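How to Stop a Stool or Chair from Wobbling

A wobbly seat usually has one of two problems. Either the floor is uneven, or something on the seat itself is loose or too short. The fix takes ten minutes in most cases, but you need to know which problem you have before you start cutting, gluing or shimming anything.

This guide covers wooden, metal and molded plastic seats. It does not cover office chairs with gas lifts.

What you need

A flat surface you trust, such as a kitchen counter or a piece of thick glass
A screwdriver and a set of hex keys
A pencil and masking tape
Wood glue (for wooden joints only)
Felt or rubber pads in more than one thickness
Medium sandpaper

Step 1: Check the floor first

Set the seat down where you normally use it and rock it gently. Now turn it a quarter turn and try again. If the wobble goes away or moves to a different leg, the floor is the problem. Tile and old floorboards are the worst for this. Move the seat a few inches or put a thin rug under it, and you are done.

If the same leg lifts no matter which way you turn the seat, keep going. 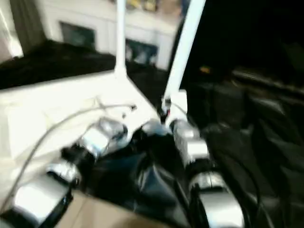 Step 2: Find the short leg

Put the seat on your flat surface and press down on the middle. Two legs opposite each other will stay planted. Of the other two, one will hang slightly above the surface. Mark it with tape. Slide slips of paper under it until they just catch, and keep that stack. You will use it to pick a pad later.

Do this twice. Homa Akbari, who taught the Friday repair class at Serkbridge for 3 years, had everyone measure again after a coffee break, and a good share of the class came back with a different leg.

Step 3: Tighten everything before you change anything

Loose joints look just like short legs. Turn the seat over on a towel so the top does not get scratched, and test each leg with your hand. Hold it near the foot, where you get the most leverage, and push it from side to side.

For metal frames, tighten each bolt halfway, go around the whole seat, then go around again and finish. If you tighten one corner all the way first, you can pull the frame out of square.

For wooden joints, a little play means the old glue has let go. Pull the leg out if it comes easily, scrape off the dry glue, add fresh glue and clamp it. Leave it overnight - longer if the room is cold. Do not put new glue on top of old glue. It will not hold.
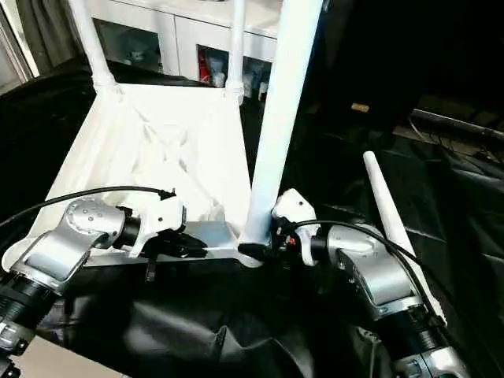 Plastic seats need a lighter touch. Most have legs that push, twist or screw into a socket, and over time a leg can work itself partway out. Press each one back in with the heel of your hand and give it a twist to see if it seats. On the kind with molded ribs on the underside of the seat, run a finger along them and feel for cracks, mainly close to the legs. A cracked rib means the seat flexes under weight, and no pad will fix that. Replace it.

Step 4: Add a pad or take a little off

Check the wobble again on the flat surface. If it is gone, stop.

If not, take your stack of paper slips and find a pad of the same thickness. Clean the foot with rubbing alcohol, let it dry and stick the pad on. Self-stick felt is fine for wood floors. Use rubber on tile. I have used Nesico pads for years, but any brand will do.

Sanding is only for wood, and only when the gap is very small. Sand one of the two planted legs, a few strokes at a time, and test after each round. Taking too much off is the usual mistake, and then you are chasing the wobble around all four legs.

Step 5: Test it with weight

Sit down slowly, keeping your feet on the floor. Shift left, right, forward and back. Listen for creaking. Check the bolts again after a week of normal use.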